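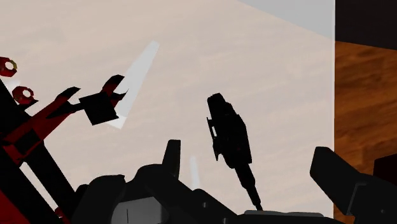 A pale tabletop and a strip of wooden floor, in a computer rendering.

The Island Where Everyone Keeps a Secret Ledger

Gwenaël Pons wrote the first chapter of Trindora on the night ferry, and he says the smell of diesel never left the book. I believe him. From the opening page there is an engine running somewhere under the story, and the reader feels it in the feet before knowing what it means.

The novel has 301 pages and covers 12 days in October. A retired notary named Ayele comes to the island of Loria to settle the papers of her dead brother. She expects a house, a boat and some debts. She finds that he left the same house to four different people, and that each of them has a letter to prove it.

This could be a comedy, and for the first half it often is. The four heirs move in together, because no one will be the first to leave. They share one bathroom and one key. Pons has a good ear for the way polite people fight, and the dinner in chapter six, where the whole quarrel goes through the question of who bought the salt, made me laugh aloud in a waiting room.

Then comes page 177. I will not tell what happens there, but I have spoken with three other readers and all of them remembered the number. After it the jokes continue, in the same voice, and they are not comfortable any more.

I met Pons in the back room of a bookshop, at four in the afternoon, when the rain had made the street almost dark. He worked for many years as a land surveyor and started to write late. He speaks slowly and corrects himself often.

"I did not want a detective," he told me. "A detective is allowed to ask questions. Ayele must wait until people talk, and people on an island can wait longer than she can."

He is not much interested in the word "thriller," which his publisher, Toltum, has printed on the cover. The first version had no crime at all. It was a book about boundaries, he said, about walls and wells and the old maps that do not agree with each other. An early reader asked him why the brother needed four letters, and he had no answer. Finding one took him two more years and cost him half of the maps.

Some of the maps are still there, and here I have my one complaint. The chapters about the survey of the north shore are long, and the patience they ask for is paid back only in part. I had also some trouble to separate the two younger heirs, who talk very much alike until the last third.

But Ayele herself is a fine creation – stubborn, tired, vain about her handwriting. She reads each document three times, and she is wrong about her brother until very near the end. Pons is now writing a second book with her, set on the mainland in winter. He has the title already and would not give it to me.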